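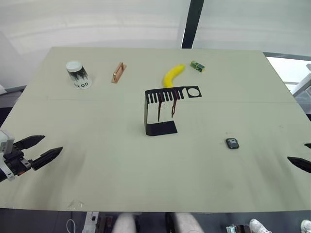

Ticket: marks on big worktable that won't shift, plus seam catching
Product: Brerkel two-part table, pale top
Status: open, waiting on reply

Hi all, me again. I've had this table for 7 months now and I love it, it's a proper big thing and you can spread everything out on it, but I'm losing my patience with the top. There are dark smudges and scuffs all over and they will not come off (well, some do, more on that in a bit). The centre is bad and the left side near the front is worse.

What I've tried so far, in order:

Warm water and a soft cloth. Took off the dust and one sticky patch. The smudges didn't budge.

Washing-up liquid, left for a few minutes. A bit better! The greyer marks went lighter but the black ones just sat there looking at me.

Cundolo surface cream, the one in the squeezy bottle. Better again on the black marks, but it left a shiny patch by the join that I can only see from one side of the room, usually at 4 in the afternoon when the light's low. I stopped there in case I was polishing the finish off.

White eraser sponge, very gently, on a test spot underneath the lip. No change in colour, so I'm tempted, but the Brerkel leaflet says nothing abrasive and I'd like somebody to tell me yes or no before I go at the whole lot.

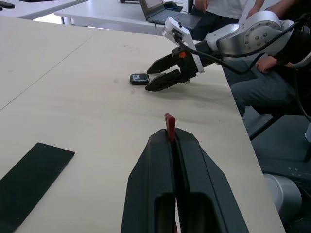

The other half of this ticket is the seam. It runs the full length where the two tops meet and it's flat to look at, but if I slide a sheet of card across it the corner catches — not every time, maybe when I come at it from the window side. I've tightened the bolts underneath and checked the feet. One foot was off the floor a touch so I wound it down, and that helped for a day or two.

Questions for whoever picks this up:

Is the eraser sponge safe on this top, or will it go dull?

Can I get rid of the shiny patch?

Is there a joining strip for the seam? Trurkar do one, item 4000, but it says it fits tops up to 19 mm and I can't find the thickness of mine in the leaflet anywhere.

Update, same evening: tried the cream again on one black scuff with a dry cloth instead of a damp one. It came up quite a lot cleaner and no shine so far. Will look at it again in the morning light and add a note.

7 comments · 19 shares

Contact support | © Brerkel Help Desk | Back to top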